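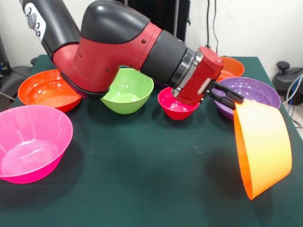
Ferkgate would like it recorded that the listing promises "tidying and stacking", and that their reader's sheet should say whether we tested both. We tested both. Their other remark, that a checklist is no place for opinions, has been noted and will be ignored.

ZASEL TABLEWARE KIT, ON TRIAL
Pre-run safety check, with comments

1. Stop button within reach of the operator
Pass. Reach it before you start, not once you need it.

2. Speed limit set
Pass, after a struggle. The menu is in an order only Zasel could love. 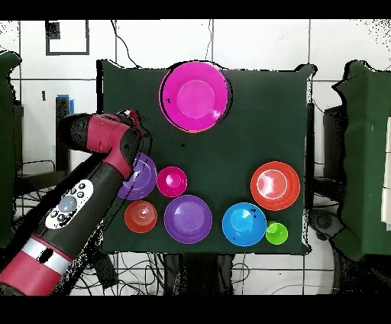 3. Cables clear of the arm's sweep
Advisory. Clip back anything that could be snagged, then run the slow sweep again. The kit comes with 2 clips. Treltier's came with a bag of them and a worse manual.

4. Gripper fingers tight, no play
Pass. Check again after 100 lifts. The brochure says 4000, in a very confident typeface.

5. Cloth flat and fixed at the corners
Advisory. Double-sided tape will do. The fixing kit is an extra, priced as if it were jewellery. 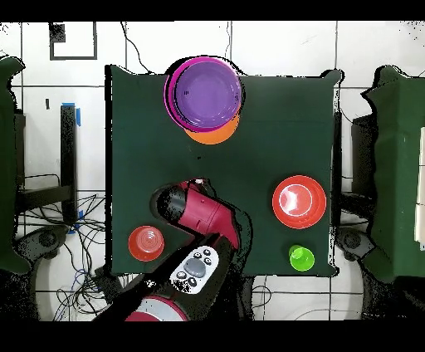 Item 6: stacking trial, purple on orange.

6. Stack height limit
Pass at 4 pieces. Above that we stopped, on the advice of our nerves.

7. Release without dragging the piece below
Retest. Rafferty's settings are gentler than the factory ones. Use those. 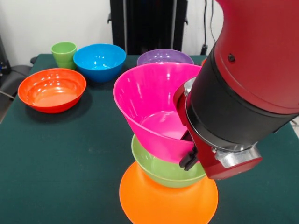

8. Hands off the table until the arm has parked
Pass, with grumbling. Parking is slow and the urge to help is strong. Don't.

9. Spare fuse in the box
Fail. There is a little slot for one, nicely labelled.

Result: fit for supervised use. Items 3, 5, 7 and 9 to be looked at again in September, before anyone signs for the second kit.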